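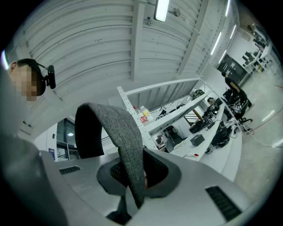

March, after the Irnby road race

Slept badly, legs like wet sand. Finished 173rd, which the club page is already calling a solid day out. I was dropped on the second climb and rode the last hour with a guy who wouldn't take a turn.

The results sheet says the winner averaged something silly on a course they swear is 6 miles longer than last year. I don't believe it. My computer had it the same as always, and so did the one I carried before that. Somebody moved a sign at Flisside and now it's a new route with a new record.

Then there's the Böttcher wheels. 833 dollars, and the shop told me I'd feel the difference on the flat. I felt the wind on the flat. Maybe they save me 2 seconds over a whole race, if I'm feeling generous, and I lost more than that dropping a bottle before Drimby.

Talked it over at the finish, by the soup table.

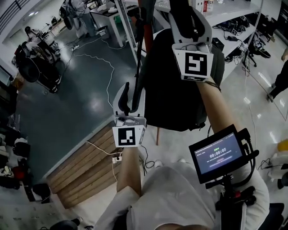 The club forum says I'm being unfair, that wheels only pay off above a certain speed and I should do a full season before complaining. Fine. It's the same forum that told me to buy them.

Entry for the next one closes at noon tomorrow. Haven't paid yet. Old wheels are still hanging in the garage and the tires on them are good. Need a new bottle.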